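Matte gray desktop, regrets? (long, sorry)

Home Workspace > Desks and Surfaces

plurik_fan
Okay so I finally got rid of the old glass desk and put a matte light gray top on my legs. Went with the Collham one in the end, 2000 mm long, which just barely fits between the closet and the window. I love the color. It has that slightly warm gray thing going on, almost taupe in the evening. But I have owned it for 9 days and I feel like all I do is wipe it. Every bit of dust shows. My wife says I'm imagining things. Does anybody else have a plain gray top and did you get used to it, or did you give up and buy something with a grain?

moss_and_solder
Had one for 2 years. You get used to it. Dust shows way worse on black, trust me, I had a black one before that and I could write my name in it by lunch.

tallchairguy
Disagree with moss. A wood pattern hides everything. I have the Cavel in oak and I couldn't tell you the last time I wiped it (don't come to my house lol). Plain matte anything is going to bug you if you're the type to get bugged.

plurik_fan
I am very much the type to get bugged.

tallchairguy
Then return it! Collham takes stuff back if you kept the box.

plurik_fan
Box went out with the recycling on day one. Of course.

inkwell_dot
What are you wiping it with? When I got mine I used paper towels and they left more behind than they picked up. Switched to a barely damp microfiber and then a dry one right after, and now it's maybe a once a week job. Also no spray with any kind of shine in it. I used a furniture polish on one corner and that corner looked greasy for a month, I wanted to cry.

moss_and_solder
Seconding the two cloths. And wash them without fabric softener or they just push the dust along.

plurik_fan
Paper towels, yep. Guilty. I'll try the cloths.

hafthor_desk
I'm going to be the odd one out and say the dust isn't your problem, your lamp is. I have a Hafþórsson clamp lamp and when I had it down low, sideways across the desk, every crumb lit up like a Christmas tree. Moved it up high and the same desk looked clean. Didn't even touch it with a cloth.

inkwell_dot
That's just hiding it though?

hafthor_desk
So is oak!

tallchairguy
Ha, fair.

plurik_fan
Update, because I went and did the thing. Did the damp microfiber and then the dry one before dinner, took 8 minutes with moving the monitor and all the pens and junk to the floor. Then I got my face right down to it to look for specks like a crazy person. 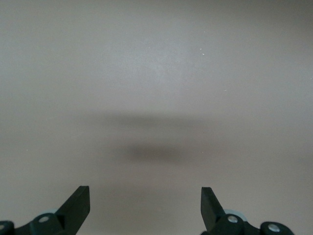 So I think I can live with a few little specks. What I notice more now is the shadows, they go so soft on a matte top. The glass one threw everything back at me, I used to see the ceiling light in it all day long, and I really don't miss that. The gray also changes a bit from the middle out to the corners depending on the light, which I kind of like? It feels calmer to sit at. I'm keeping it, at least until December when the heat comes on and the dust gets serious.

moss_and_solder
Told you. Put a mat under the keyboard though, mine got a polished patch where my wrists go.

tallchairguy
Still say oak. But glad you're happy with it.

inkwell_dot
What size mat, moss? Mine's starting to do that too and the one I have is too short for both wrists.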